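Subject: Re: [bench] Padding under enclosures, and button order on the boxes
From: Maëlys Bouvier
Date: 2022-03-01
To: bench list

Replies to Jarmo's questions are underneath, in the order he asked them.
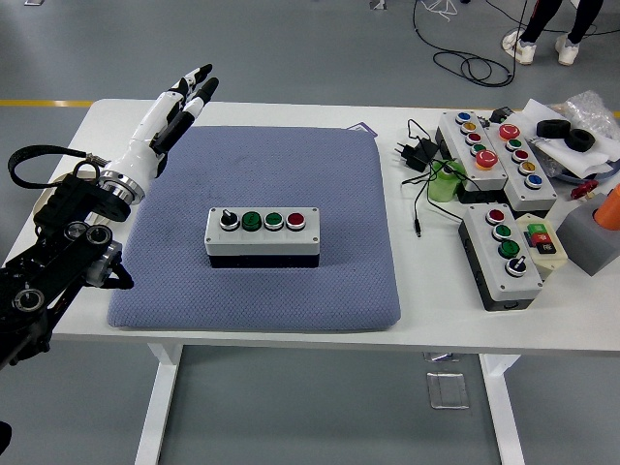

One selector, two green, one red, on the grey cushion. Bigger boxes on the right.

Jarmo Seppälä wrote:

> Hello all,
>
> We are setting up a second bench at Skestdale for wiring and checking
> push-button stations and I would like to copy what works elsewhere
> before I order anything. Three questions.
>
> 1. What do you put under the boxes? We have been using a rubber mat
> and it leaves black marks on the light housings. They come off with
> soapy water but it is a job I could do without.
>
> 2. Do you tighten the lid screws before or after you check the
> buttons? Our habit has been after, and then we find a wire trapped
> under the lid and have to open it again.
>
> 3. Is there any agreement on the order of the controls along the
> top? We have boxes from three different years and no two read the
> same way.
>
> Regards,
> Jarmo

1. What goes under the boxes

We gave up on rubber two years ago for the same reason. What we use now is a square quilted cushion, the sort sold for dining chairs and floor seating. It is thick enough that the corners of a box sink in slightly and the box stays where it is while you work a switch. On the bare white table top they slide as soon as you push sideways on a selector, and a box with a base that has picked up a bit of grit will scratch the table as well.

Get a plain one with a fine weave. The first we bought had a loose, loopy cover and it caught on everything, screw heads in particular. Rounded corners are better than piped ones. Avoid anything with ties or a zip on the upper side. A mid blue-grey is a good colour for the work, as both the light tops and the black bases show up against it and so does a dropped screw. It does mark. You can see a few faint smudges on ours, and I have stopped minding them. We wash the cover when it gets worse than that.

Size matters more than I expected. Ours takes up most of the left and middle of the table and that leaves the right-hand side for boxes waiting their turn and the odds and ends. I would not go smaller. With a small cushion the box ends up half on and half off, and it tips when you press the button at the end.

The one drawback is that small parts can work their way down into the stitching. Run your hand over it before you put the next box down.

2. Lid screws

Before, but not fully. Put all the corner screws in and turn them until they just bite, then work every control, then go round again and tighten them in diagonal pairs. If a wire is trapped you will usually feel one corner sitting proud at the first stage and you have lost a minute at most. We keep the driver set low for this. The plastic around the screws on the older Hyvönen housings cracks if you lean on it, and there are no spare lids to be had any more. I asked in the autumn and was told to buy complete boxes.

If you do find a trapped wire, please look at the insulation properly before you tuck it back in. We had one last year that looked sound and had been nicked right through on the underside.

3. Order of the controls

There isn't an agreement on this list as far as I know, although it has come up before. What I can tell you is what we do for the small four-control boxes. With the box facing you, the selector is at the far left, then the two greens side by side, and the red at the right-hand end. Stop is always the last thing on the row, so your hand can find the end of the box without looking.

The two greens next to each other are a nuisance. They have the same collar and the same size of button, and people mix them up. We put a printed label under each one when the box goes out. I would sooner have a white or a blue for the second function, and I have asked for that on the next lot, which are due in April.

On the longer boxes there is more room and more colour. The one at the back on our table goes blue, yellow, red, green and then the big red mushroom button at the near end. I don't like the plain red sitting in the middle of that row, but the panel it matches was drawn that way and the customer wants them the same. The rule about stop being at the end still holds for the mushroom button. If you are starting from nothing at Skestdale I would write your order down on one sheet, pin it over the bench, and have the older boxes relabelled as they come back in. Trying to change them all in one go will take you weeks.

Two other things, as you are about to order.

Buy the selectors with the small lever and not the plain round knob, if you have a choice. You can tell the position from the other side of the table, and with gloves on the knob is hopeless.

Count your collars when the delivery comes. Our last order from Grumirano was for 125 and 5 of them had damaged threads. They replaced them without fuss, but it took three weeks and we had 4 boxes waiting on the shelf all that time. If you are planning on 40 boxes for the first run, I would order some over.

I can send you our label sheet if it is any use. It is set up for the Ura label printer, so you may have to move the margins.

Maëlys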